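I wrote down every time I had to look for something in my own house. I kept it up for 29 weeks. Long thread, numbers first, then what I changed.

Rules were simple. If I went to get a thing and it wasn't where I thought it was, I started a timer. When I found it or gave up, I wrote down the item, the place and the minutes. One line each, in a notebook tied to the fridge handle with string.

I stopped when I hit 100 searches. Total time was 2,514 minutes. That's almost 42 hours, or a full work week of walking from room to room lifting up mail.

The average is 25 minutes but the average is misleading. Most searches were under five. A few were terrible. The spare car key took up most of a weekend, and my birth certificate took two evenings plus a phone call to my mother.

The same 10 items made up more than half the list. In order: reading glasses, phone, tape measure, good scissors, car keys, the other glasses, phone charger, checkbook, stapler, the small Phillips screwdriver.

Passport is not on the list. Neither is anything from the medicine cabinet. Things I use once a year stayed put, mostly. Things I carry around while doing something else did not.

Kids' game with three cups. You hide something, move the cups, and the other person tries to keep up. I used to think losing things was like that, that I had it and then lost track. My notebook says I wasn't watching in the first place.

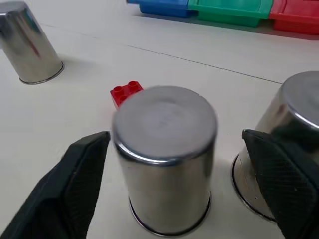

Last edited in December, 9:40 p.m.

I had a column for "where I looked first." I looked in the right place first only 12 times. I looked in the right place second or third a lot more than that, and then didn't see the thing, and came back to it later.

That was the biggest surprise for me. In 31 of the searches the item was somewhere I had already checked. Scissors under a newspaper. Glasses on a brown table, and they're brown glasses. Tape measure in the correct drawer, pushed to the back.

So now I check a place once and I check it properly. Take everything out of the drawer, put it on the counter, put it back. It feels slower. For the last part of the log it was a lot faster.

Next thing is color. My tape measure was black and gray. I replaced it with a bright orange one and it has not been in the notebook since. I put red electrical tape on the scissors handles and on the screwdriver. Total cost was four dollars for the tape.

Glasses are harder. I don't want orange glasses. I bought a yellow case and leave it open on the kitchen windowsill, and if the case is empty I at least know they're on my face or upstairs.

On bins. I like bins, but they work for some things and not others. One kind of thing per bin, no lid, and you need to be able to see in from where you're standing. Once a bin turns into "stuff" you may as well throw it out the window.

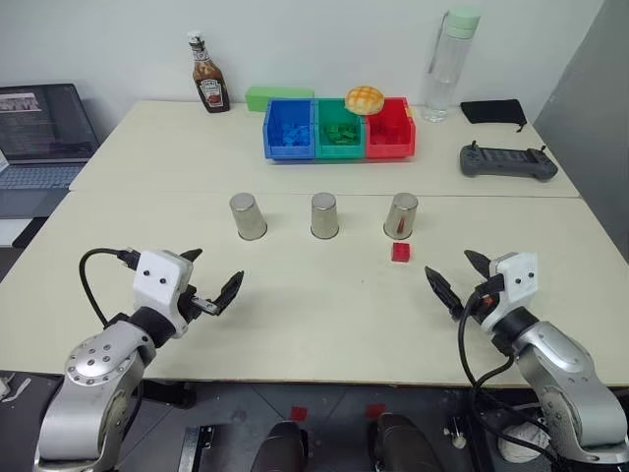 Lids were a real problem in my house. I had a Jernholm cabinet in the hall with six lidded boxes in it, very nice looking, and I couldn't tell you what was in four of them. Over time the checkbook had lived in three. I gave the lids away and kept the boxes.

Labels helped less than I expected. I labeled the whole pantry and both closets one Saturday-type afternoon when it was raining, and all that happened is that I put the wrong things in labeled places. Shaimaa Ghoneim read my first draft of this and wrote "a label is a wish" in the margin, so I guess it's not just me.

Trackers. I tried two. The Pedoner tag goes on a key ring and beeps when you press a button on your phone. It works fine for keys. It does not help when the phone is the thing you can't find, and the phone was number two on the list.

The Gosik one does it both ways – press the tag and the phone rings. I use that one now. The battery door is fiddly and the beep is too quiet for a coat closet, but it cut phone searches down to nearly nothing.

I did not put tags on scissors. Hazem Radwan did, and his are now the only scissors in the neighborhood with a low battery warning.

Time of day mattered too. Over a third of the searches started between 7 and 8 in the morning. I wasn't losing things at that hour, I was just noticing. They'd been put down the night before, when I was tired and had something in the other hand.

That gave me the one habit that stuck. Before bed I walk through the downstairs with a basket and pick up anything that doesn't belong. Takes six minutes. I timed it, obviously, I was already timing everything.

My dog Saber comes with me on this walk and has learned that the basket means the back door is next. He is now the one who reminds me.

Other people in the house. I live with my sister and we had one real argument during this. I had her down in the notebook as the cause of nine searches. She asked to see it, crossed out seven, and was right about at least five of those.

What we do now is say it out loud. "Tape measure is on the stairs." It sounds silly for the first few days. But if one of us says it, both of us know it, and I remember a sentence better than I remember putting something down.

Last one from the log. Search number 100 was the pen for the notebook. It was behind my ear for four minutes. I wrote it down and counted it.

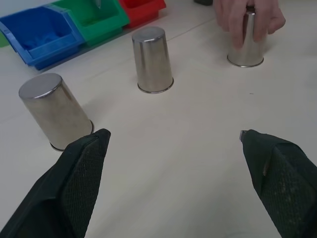 Zerrin Tokgöz: The part about checking the same place twice is exactly my husband and the refrigerator. I'm going to try taking everything out of the drawer. Did you count it as a new search if you gave up and started again the next day?

Same search, I just added the minutes together. That's how the birth certificate got so long.

Comments

Yasmine Tawfik
I do the saying it out loud thing when I park. "Level three, by the elevator." My kids think I'm talking to them.

Ifigeneia Stefanou
Where was the spare car key in the end?

Reply from author
Inside a winter boot, left one. No idea how. I had looked in the right one.

Hazem Radwan
The scissors battery lasted eight months, which I think is pretty good.

Ifigeneia Stefanou
Going to buy orange tape tonight. Mine is always the stapler.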